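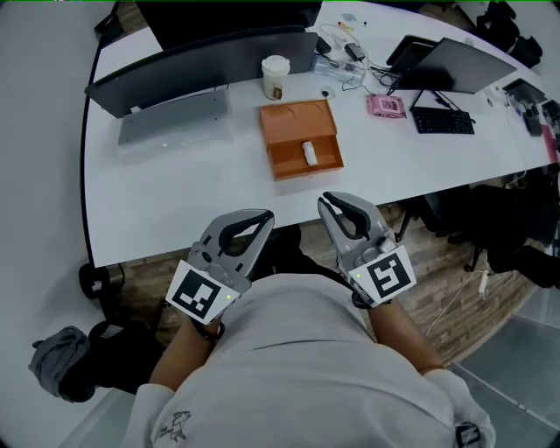
The hot water in our flat has been slow to reach the kitchen tap ever since we moved in, and in December I finally measured it. With the boiler already warm, the delay from opening the tap to usable heat was 17 seconds in the bathroom and far longer in the kitchen, which is on the opposite side of the building.

The cause is dull. The pipe to the kitchen runs under the hall, around the airing cupboard and back through the utility room. Everything standing in that pipe has to be pushed out before the hot water arrives. I caught the cold draw-off in a measuring jug, emptied it several times and got 2,800 ml. Repeating it the next morning gave a figure close enough that I stopped.

There are three usual fixes. A secondary return loop keeps hot water moving all the time, but needs a second pipe and a pump, and loses heat day and night. A small under-sink heater avoids the pipe altogether. The third is a narrower supply pipe, which holds less water per metre at the cost of some flow.

Shayne Kereama, who fitted our last bathroom, favoured the narrower pipe. His argument was that a kitchen tap rarely needs full flow. Volume goes with the square of the internal diameter, so even one size down makes a clear difference. The snag is lifting the hall floor, and I laid that floor.

I priced the under-sink option as well. The Gedemer unit holds 6 litres and fits the cupboard with a little room behind for the valve. It does need its own fused spur and a drain for the relief valve - the drain is the awkward part, as the waste pipe sits higher than I would like.

For now I have lagged the accessible run with thicker foam. It does nothing for the first draw of the day, but the second, if it comes within half an hour, is noticeably quicker. I will take the jug readings again once the weather warms up and put the numbers in a follow-up post.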